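Bikach Hormone Model Kit: is it worth the cupboard space?

I teach biology to 15 to 18 year olds, and I've been sold a lot of boxes over the years. They all promise that pupils will finally understand something they have been failing to understand from a perfectly good diagram. So when our department was offered a term with the Bikach feedback kit, which claims to make negative feedback "something you can hold", I said yes mostly to find out what was wrong with it.

It comes in a shallow plastic case with a lid that doesn't quite close once you have opened the inner bags. Inside are 42 snap-together pieces standing in for glands, hormones, receptors and target organs, plus a folding board with the outline of a body on it, a teacher's booklet and three sets of scenario cards. The sets cover blood glucose, thyroid and water balance. If you teach the menstrual cycle, and every exam course I know of does, you will be doing that one with a pen.

The idea is simple enough. A card tells you that something has changed, say a rise in blood glucose. Pupils move the right hormone pieces out of the right gland, fit them to receptors, and then slide a marker along a track to show the level coming back down. When it reaches the set point the hormone pieces are supposed to go home.

My first complaint is the shapes. Insulin and glucagon have different ends, so each fits only its own receptor. Good. But the thyroid hormone piece clips to a receptor on the outside of the cell, in exactly the same way as insulin does, and that is wrong. Thyroid hormone does its main work inside the cell. The booklet has one line on this, on the back page, calling it "a simplification". I'd call it something I will have to un-teach in the sixth form. A slot in the middle of the cell piece would have fixed it.

The second is the track. It runs from low to high with a single notch in the middle, and the marker clicks into the notch. Pupils came away thinking that blood glucose sits at one exact number unless something goes wrong. Real levels wander about all day within a range, and a wide groove would have shown that better than a click.

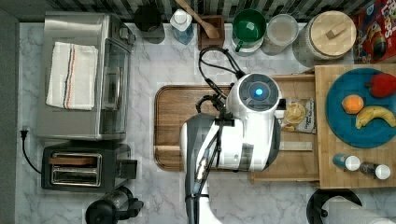
Now for what it does well, because I did keep using it. The water balance cards are good. ADH is usually the point where a class goes quiet, as they have to keep in mind that more hormone means less urine, and that less urine means the blood gets more dilute. With the kidney piece in front of them and a little gate that opens and shuts, most of my Year 11s got there in one lesson. I had a group arguing loudly over whether the gate should be open after a salty meal, and they were arguing about the right thing.

I lent the case to Houda Abdel Hamid, who has the parallel group, and she was kinder about it than I was. She ignored the booklet altogether, gave out the pieces and asked pupils to write their own cards. That sounds to me like a good lesson by Houda, and I'm not sure how much credit Bikach should get for it. She did agree about the thyroid receptor.

The booklet says each scenario takes ten minutes. Mine took nearer 25, with a good part of that spent hunting for receptors under stools. The pieces are small and the grey ones vanish on a lab floor. We had lost two by April. Spares are sold only as a complete bag, which I find a bit much.

One kit is meant for a group of four, so a full class needs seven or eight of them, and that is where I stop being patient. For that money a school could buy a decent set of microscope slides and still have change. Ismail Farouk, who looks after our science budget, asked me whether we should order the class set, and I told him to get two and run it as one station among several. That is how we use it now - one table on the kit, the others on past questions or graph work - and it is much better for being shared out.

I did look at the obvious rival, the Sirar endocrine cards. They are plain printed cards with no plastic at all, and they do put the thyroid receptor where it belongs. They are also dull, and my lower sets wouldn't touch them. If you only teach A level I would buy those and not think about it again.

For GCSE, the Bikach kit is all right. Buy it for the water balance set, put the thyroid cards in a drawer, and count the receptors back in before the bell. There is supposed to be a second edition on the way with a reproductive hormones set. I'd want to see where they have put the oestrogen receptor before I paid for it.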